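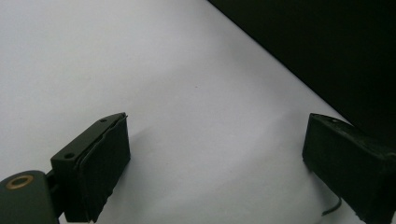 글 여남길 | Nasholm 조작 학습 연구팀, 데이터 수집 담당

2장. 손 그리퍼 준비와 간식 옮기기 시연 수집

1장에서 소프트웨어 설치까지 마치셨으면 이제 손을 쓸 차례입니다. 제가 Sornex 과제를 하면서 매번 밟는 순서를 그대로 적었어요. 처음 하시는 분은 순서대로 따라오시고, 해 보신 분은 2.3절부터 보셔도 됩니다. 녹화 프로그램 이름은 Zomov로 통일해서 부를게요. 예전 문서에 Bang이라고 적힌 것도 같은 프로그램입니다. 이름만 바뀌었고 메뉴는 거의 그대로예요.

2.1 그리퍼 점검

1. 케이블을 꽂기 전에 손잡이를 천천히 쥐었다 놓아 보세요. 걸리는 느낌이 있으면 바로 멈추고 손가락 안쪽 패드부터 봅니다. 저는 패드 끝이 일어난 걸 모르고 반나절을 찍은 적이 있는데, 얇은 포장지를 집을 때마다 결과가 들쭉날쭉해서 결국 다 버렸습니다.
2. 패드 홈에 낀 가루는 마른 솔로 털어 냅니다. 과자를 다루다 보면 꽤 자주 껴요.
3. 양쪽 손가락 끝을 흰 테이블 위에서 벌렸다 오므려 보고, 화면에 나오는 개폐 값이 같이 움직이는지 확인합니다. 완전히 닫았는데도 값이 0으로 안 내려가면 Zomov의 '영점' 메뉴를 한 번 눌러 주세요.
4. 왼손과 오른손 모두 같은 점검을 합니다. 귀찮다고 오른쪽만 하지 마시고요!

주의: 케이블이 손가락 사이로 들어온 상태에서 오므리지 마세요. 피복이 눌리면 그 자리에서는 멀쩡해 보여도 나중에 신호가 끊깁니다.

2.2 시간 맞추기

저희 방법은 사람이 손 그리퍼로 보여 준 동작을 모아서 정책을 학습시키는 방식이라, 영상과 개폐 값의 시간이 어긋나면 나머지를 아무리 잘해도 소용이 없습니다.

1. 두 그리퍼를 모두 연결한 뒤 Zomov를 켭니다. 순서가 반대면 왼쪽과 오른쪽이 바뀌어 잡힐 때가 있어요.
2. '동기 확인'을 누르고 양손을 동시에 한 번 닫습니다.
3. 그래프에서 꺾이는 지점을 영상과 비교합니다. 차이가 200밀리초를 넘으면 프로그램을 껐다 켜고 다시 하세요. 저는 두 번 연속으로 통과해야 다음으로 넘어갑니다.

참고: 마커 판은 손으로 만지지 않는 게 좋습니다. 지문이 묻으면 조명에 따라 점이 잘 안 잡혀요. 이미 만지셨다면 안경 닦는 천이 제일 낫더라고요.

2.3 테이블 배치

1. 네 칸짜리 짙은 갈색 쟁반을 테이블 가운데에 놓습니다.
2. 그 오른쪽에 투명한 사각 쟁반을 놓습니다. 너무 바짝 붙이면 그리퍼 몸체끼리 부딪히니까 팔을 한번 뻗어 보고 정하세요.
3. 갈색 쟁반의 칸마다 물건을 하나씩 둡니다. 작은 봉지, 글씨가 인쇄된 상자, 구겨진 포장지, 초콜릿 같은 덩어리처럼 성격이 다른 것끼리 섞는 게 요령이에요. 투명 쟁반에는 동그란 갈색 간식 하나면 됩니다.
4. 의자를 당겨 앉고 두 그리퍼의 손가락 끝이 쟁반 쪽을 향하게 듭니다. 케이블은 왼쪽 것은 왼쪽으로, 오른쪽 것은 오른쪽으로 빼세요.
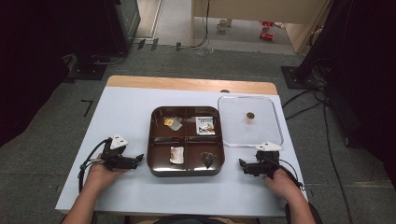 자리가 잡혔으면 녹화 전에 빈손으로 한 바퀴 연습해 봅니다. 집기, 들기, 옮기기, 놓기, 손 빼기까지요. 이때 팔꿈치가 불편하면 본 녹화에서는 더 불편합니다. 쟁반 말고 의자를 옮기세요. 쟁반 위치는 회차마다 비교해야 하는 조건이라 저는 웬만하면 안 건드립니다.

2.4 시연 녹화

1. Zomov에서 '새 회차'를 누르고 과제 이름을 고릅니다. 직접 입력하면 띄어쓰기 하나 때문에 폴더가 갈라지니 꼭 목록에서 고르세요.
2. 신호음이 나면 시작합니다. 시연 하나는 대략 7초 안에 끝나는 속도가 좋아요. 더 빠르면 놓는 순간이 뭉개지고, 너무 느리면 학습된 정책도 물건 앞에서 한참 망설입니다.
3. 집다가 놓쳤을 때는 바로 끊지 말고 다시 집어서 끝까지 갑니다. 그런 회차에는 '복구' 표시를 달아 주세요.
4. 물건이 쟁반 밖으로 나가면 그 회차는 버립니다.
5. 한 회차가 끝나면 물건의 방향을 조금씩 바꿔서 다시 놓습니다.

주의: 봉지가 터졌거나 초콜릿이 녹기 시작했으면 아까워하지 말고 새것으로 바꾸세요. 패드에 묻으면 2.1절부터 다시 해야 합니다.

2.5 얼마나 모으면 되나요

제일 많이 받는 질문인데, 저희가 2월에 비교해 봤을 때는 같은 배치에서 시연 84개를 모은 뒤부터 상자와 봉지 쪽 성공률이 더는 눈에 띄게 오르지 않았습니다. 구겨진 포장지는 예외였어요. 모양이 매번 달라서 그런지 시연을 더할수록 조금씩 좋아졌고, '복구' 표시가 달린 회차를 빼고 학습시키면 도로 나빠졌습니다. 그러니 포장지가 들어가는 과제라면 실수한 회차를 예쁘게 솎아 내지 마세요. 저도 처음엔 깔끔한 것만 골라 넣었다가 한참 헤맸거든요.

다 모으셨으면 '내보내기'를 누르기 전에 아무 회차나 하나 열어서 끝까지 돌려 보세요. 좌우가 바뀌지 않았는지, 개폐 값이 중간에 멈춘 구간은 없는지만 보면 됩니다. 문제가 있는 회차는 지우지 말고 '보류' 폴더로 옮겨 두세요. 보류 폴더를 정리하는 방법은 3장에 따로 적어 두었습니다.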